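**Ticket: transcript order stuck on "pending records match"**

Hi again, it's Nyokabi Magesa. I'm adding to my own ticket so it's all in one place.

I went to Gerkdale College for two years, left, had kids, and now I'm trying to finish my degree at Kindoson. They want an official transcript, and the order page just sits there — pending, pending, pending.

What I've tried so far:

- Ordered with my married name. Pending.
- Canceled, ordered again with my maiden name (Arkar). The page said no student found!
- Used the old student number from my grade report. It found me, but showed 4 credits. I earned way more than that.
- Switched browsers, cleared everything, logged in again. Same 4 credits.

Mwende Okoth from your records desk called me back this morning (thank you, she was lovely) and said older files were moved over in batches, and mine is in a group of 1,283 that still needs a name check. She asked for my marriage certificate, so I uploaded it at 2:15.

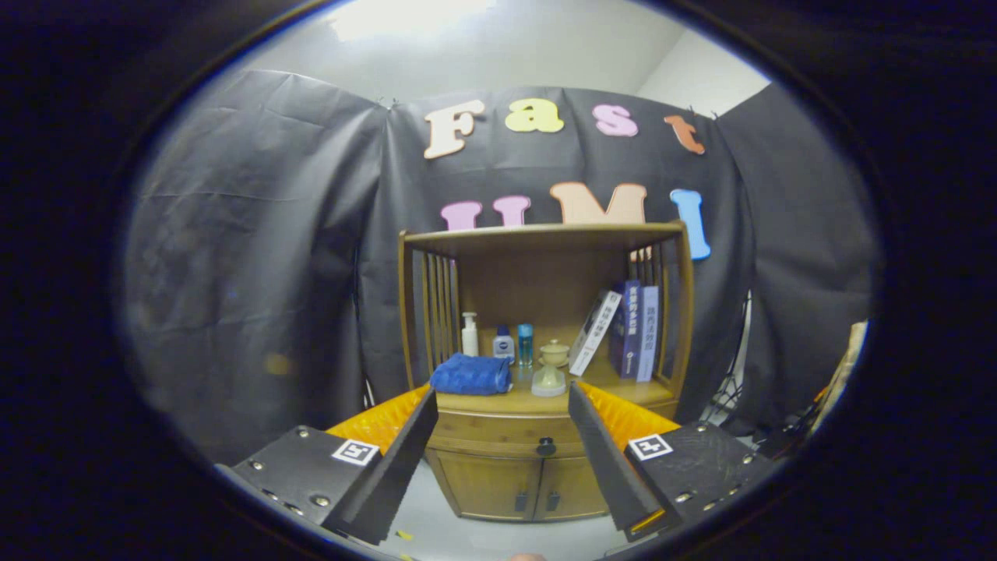 She also said the check can take up to 100 hours, and I can live with that. My only worry is the Nzioka grant, because they won't hold my spot past August without the transcript.

Update, 4:40 pm: the order now says "matched," and all my credits are showing — yay! The PDF still has my maiden name on it, though. Can you fix that before it goes to Kindoson, or should I send them the certificate too?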